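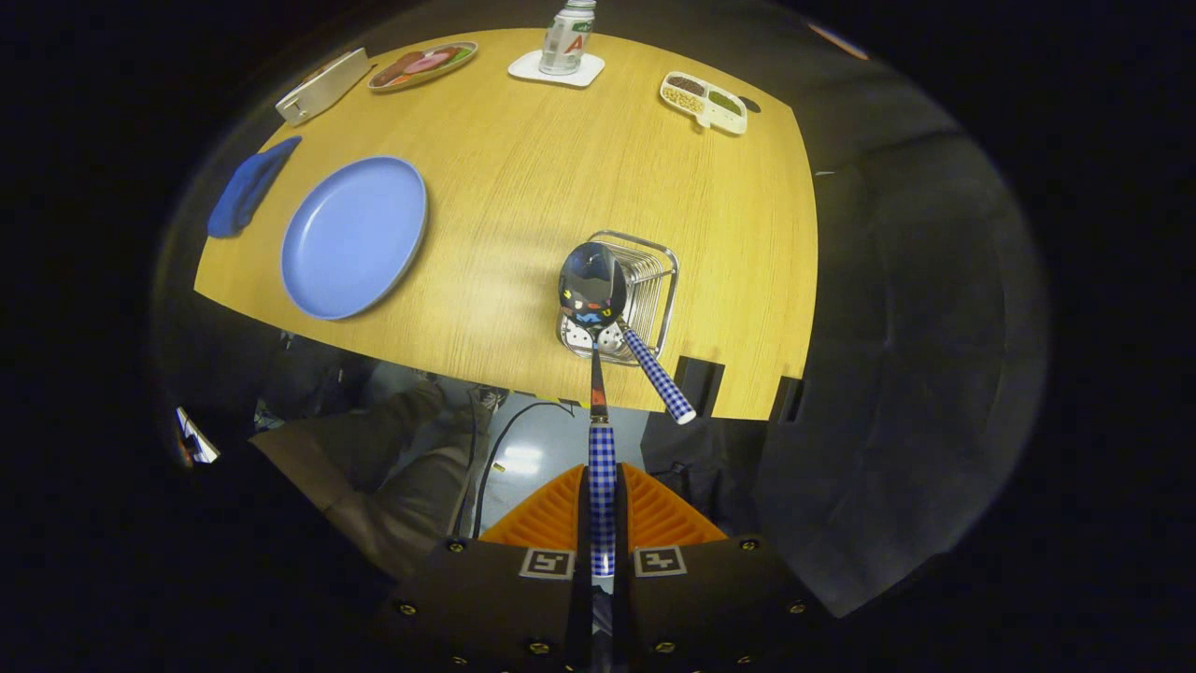
The gripper holds a spoon over the wire basket on the open day table.

How does a robot learn to set a table?

Last July the robot workshop at Pindthorpe opened its doors to visitors. Children came with their families to see how machines learn to do jobs around the house. One of the jobs was putting away a spoon.

That may sound too easy to need a lesson. You have picked up spoons so many times that your hand does it while you think about something else. A robot has to be taught.

What is a gripper?

A gripper is the part of a robot that does the work of a hand. Some grippers have five fingers like yours. Many have only two, and they open and close like a pair of kitchen tongs.

The one at the open day has orange finger pads with ridges. Pads like these are soft, so they can bend a little when they press on something. A hard metal finger might slip off a spoon handle. A soft one wraps partway around it and holds on.

You will also see a black-and-white square on each side of the gripper. These squares are called markers. Each has its own pattern, and a computer can find the pattern in a picture very quickly. When the fingers move apart, the markers move apart too. That tells the computer how wide the gripper is open.

Who is the teacher?

A gripper like this does not have to be on a robot. A person can hold it and use it to move things. A camera on the gripper records what happens, and later a computer studies the recordings. The person is showing the robot what to do, in the same way that someone might show you how to tie a shoe.

Hiyori Morikawa ran the table at Pindthorpe. She told visitors that one recording is not much use. If the computer sees a spoon go into a basket once, it might learn that spoons are always in that exact place. So the job is done again and again, with small changes. The plate moves to the other side. The basket is turned. Her group made 500 recordings of the spoon job before they let a robot try it.

Why is there food on the table?

A real table has other things on it besides a spoon. Look at the picture again. There is a light blue plate, a crumpled blue napkin, a can and a small tray with beans in it. The robot does not need any of these to put away a spoon, but it has to learn to leave them alone. If it only practiced on a bare table, it might get mixed up the first time it met a messy one.

Spoons are hard in their own way. The bowl of a shiny spoon works like a curved mirror. It shows bits of the room in it, bent out of shape, and the colors change when the spoon moves. You know that you are looking at a spoon. A computer has to learn that the orange and blue patches on the metal are reflections.

The basket is tricky too. It is made of thin, shiny rods, and a camera can see through the gaps. The spoon has to go in through the open top without bumping the handle that is already leaning there.

Trying it yourself

Visitors at the open day could take a turn with a practice gripper. Each turn lasted four minutes. Most people squeezed too hard at first, and then moved too fast. Roland Wainwright, who was helping at the table, asked everyone to slow down and keep the fingers pointing the same way until the spoon was over the basket.

Maja Sobczak, age nine, dropped her spoon on the first try and got it in on the third. She asked if the computer would learn from her mistake. Roland said that the group keeps some recordings where things go wrong - they help the computer tell a good try from a bad one - but they have to be labeled first.

After the turns there was a talk by Leokadia Kwiatkowski, who works on the computer side. She said that the learning part takes much longer than the recording part. The computer looks through all the recordings, makes a guess about how the gripper should move, checks the guess, and changes it a little. It does this many, many times.

Try this at home

You need kitchen tongs, a spoon, a tall plastic cup and a friend.

Put the cup and the spoon on a table. Pick up the spoon with the tongs and put it in the cup. Now ask your friend to move the cup and do it again. Then close one eye and try once more. It is harder to judge how far away the cup is. A robot with one camera has the same problem.

Next, write down the steps for your friend to follow. Your friend may do only what the words say. If you forget to write "open the tongs," the spoon stays in them.

Words to know

Gripper: the part of a robot that holds things.
Marker: a pattern that a computer can find easily in a picture.
Recording: pictures and movements saved so that a computer can study them later.
Reflection: what you see in a mirror or on shiny metal.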